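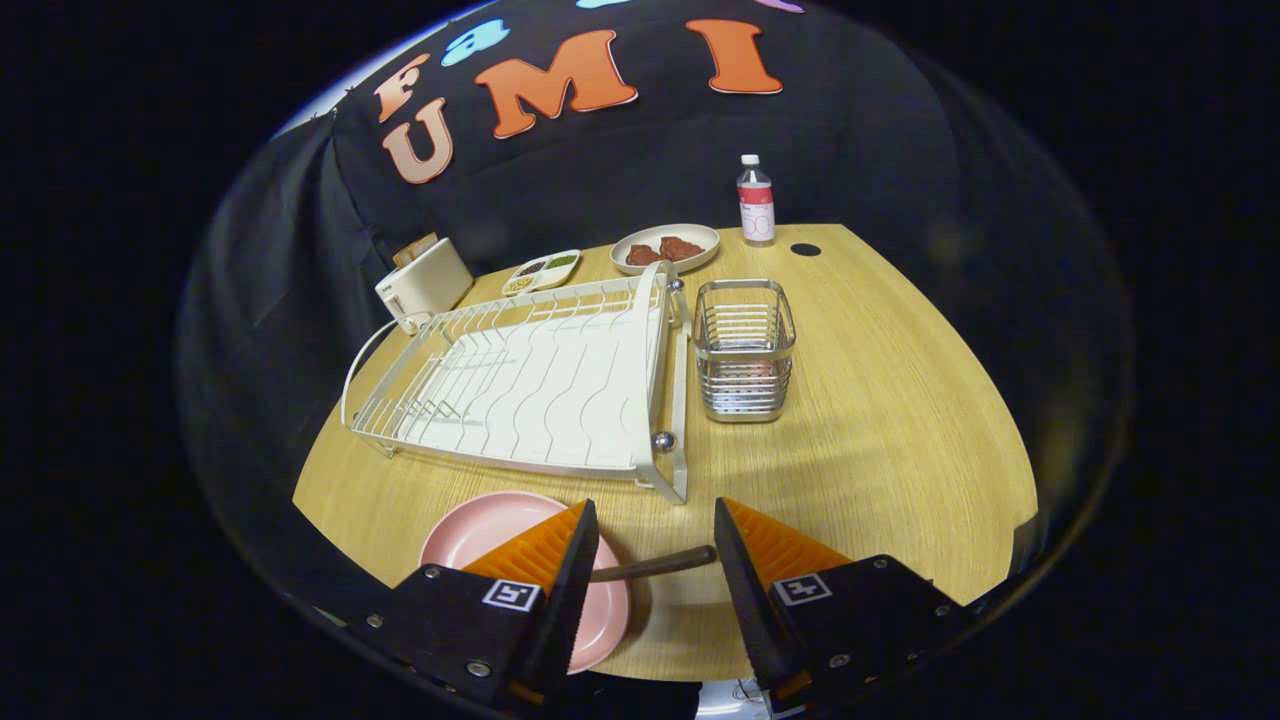 FOR IMMEDIATE RELEASE

Sunday, August 25, 2024

GIMLEY BRINGS ONE-TABLE COOKING NIGHTS TO GROTWOOD, NEW WHITE DISH RACK ON SALE IN NOVEMBER

Toast, steak, seeds, dishes — all on one round wooden table

GROTWOOD — Gimley, the kitchen goods company based in Undlow, will run a fall season of cooking and washing-up evenings at the Campbell Rooms in Grotwood. Series is called One Round Table. Runs 12 evenings, free, 28 seats at each. Ends in November, same week the new Gimley dish rack goes on general sale.

The idea is simple. One light wood table, round. Black cloth hung up behind it, big bright cut-out letters on the cloth, a lot of them orange. Everything a small household needs for a meal has to fit on the top. Toaster, plate, water, something to hold the seasonings, and the rack. The rack stays put the whole evening. No clearing it off to a counter when the cooking starts.

"Most of our customers have one surface," said Rania Khoury, head of product at Gimley. "They cook there, eat there, dry the dishes there. We kept testing racks on eight-foot counters and then wondering why people sent them back. So we got a table."

WHAT HAPPENS ON THE NIGHT

Doors at 6:30, start at 7. Each evening is in two parts with a short break.

First part is a meal for two. The opening menu is steak on toast with a green herb and seed topping. Beef comes out on a shallow white oval plate. The herbs and seeds go in a small divided tray at the back, measured out before anyone sits down. Bread goes in the compact white toaster, and the cooking of the steak itself is done on a burner off to the side that comes out when it's needed. A vegetable menu runs on alternate evenings, with mushrooms in place of the beef and the same topping.

Second part is the dishes. Which is the part people have been asking for, going by the sign-up sheet. How to load a rack so plates don't lean on each other. Where the big pan goes (last, on top, upside down). What to do with cutting boards. Whether to dry by hand or leave it overnight — the two presenters disagree on this and will go on disagreeing.

Presenters are Tanner Zacharias, who ran the lunch kitchen at Campbell for years before it turned into meeting rooms, and Gaétan Marchand, who designed the rack.

"I've washed a lot of plates in that building," Zacharias said. "Never had this many people want to come and watch."

Seats are set in a half circle facing the table. Anyone who wants to try loading the rack can do so in the second part. Aprons provided. Bring your own awkward dish if you have one, the lidded casserole or the odd-shaped platter or the thing your aunt gave you, and Marchand will find a place for it or admit that he cant.

ABOUT THE RACK

White coated metal. Rectangular frame, rows of wavy upright wires forming the plate slots, a curved wire loop at the end. The waves are the new bit. A straight wire holds a plate at one width only. A wavy one gives a thin side plate and a deep soup bowl each somewhere to sit, in the same row.

It's a big rack, and Gimley is not pretending otherwise. On a round table it will take up a good part of the top. Marchand recommends setting it at an angle, diagonally, with tall things kept to the back edge where no one has to reach over them.

"Square to the edge looks neat in a catalog," said Marchand. "On a round table there is no edge to be square to. Turn it. You get a usable patch in front and you can still reach the toaster."

The first run is 500 racks. All white. Other colors have been asked for and may follow next year, no promises. The loop end was changed late in the design after testers kept picking the rack up by the plate wires, and the pre-order customers will all receive the later version.

The rack comes in one piece. Nothing to assemble, no screws, no small plastic feet to lose. A drip tray is sold separately. We know people have opinions on that and they are welcome to share them in Grotwood.

A FEW TABLE TIPS FROM THE TEST EVENINGS

Keep the toaster well back, and shake out the crumbs before it goes on the table, not after.

Raw meat gets its own plate and that plate does not go in the rack until it has been washed in hot soapy water. Sounds obvious. Comes up every time.

Small amounts of seasoning in one divided tray beat six jars. Fill it once, put the jars away.

Water bottle at the back, cap on.

Load the rack from the far end toward you. Silverware last.

Wipe a wooden tabletop dry as soon as the dishes are off it. Standing water under a rack will mark the finish, and Abbas Esfahani, who refinishes furniture in Grotwood, will be at the opening evening to talk about oils, waxes and getting rings out of a honey-colored top. He'll take questions at the break. He has asked that people bring photos of their tables and leave the tables at home.

ABOUT THE VENUE

The Campbell Rooms are on the ground floor of the old Campbell building, step-free from the parking lot side. Parking is free after 6. The evening bus from Undlow stops across the road. The room is kept dim with the light on the table, so please allow a few minutes to find your seat, and tell the front desk if you'd rather sit near the door.

Children are welcome with an adult. The letters on the cloth get swapped about between evenings and younger visitors can help pick which ones go up. Past results have not always spelled anything.

"We've had choirs, tax advice and a seed swap," said Prodromos Chatzigeorgiou, who manages bookings for the Campbell Rooms. "First time somebody has booked us to do the dishes. The sink is new, the hot water is good, I'm happy to have them."

HOW TO BOOK

Seats are free but must be reserved. Reserve by phone or in person at the Campbell Rooms front desk, or at the Gimley shop in Undlow during opening hours. Maximum 2 seats per booking for the opening evening, no limit after that. If you have a food allergy say so when you book — the topping contains sesame and the bread contains wheat. An alternative bread can be arranged with a few days notice.

Returned seats are given out at the door at 6:45, first come first served.

Racks can be ordered at any of the evenings and collected from the Undlow shop in November. Payment is taken on collection. There'll be one on the table to handle and a second by the entrance for anyone who wants to see how it sits next to a sink.

NOTES TO EDITORS

Gimley makes racks, trays, hooks and storage for small kitchens. The company designs and sells from Undlow.

Rania Khoury and Gaétan Marchand are available for interview. Tanner Zacharias is availble mornings only. A sample rack can be loaned to reviewers for two weeks, please return it clean.

Press seats: four held at every evening until noon the day before, then released to the public.

Recipe cards for both menus on request. The seed topping recipe in an earlier draft of this release listed the salt twice. Please use the card.

Contact: Rania Khoury, Gimley press desk, Undlow

ENDS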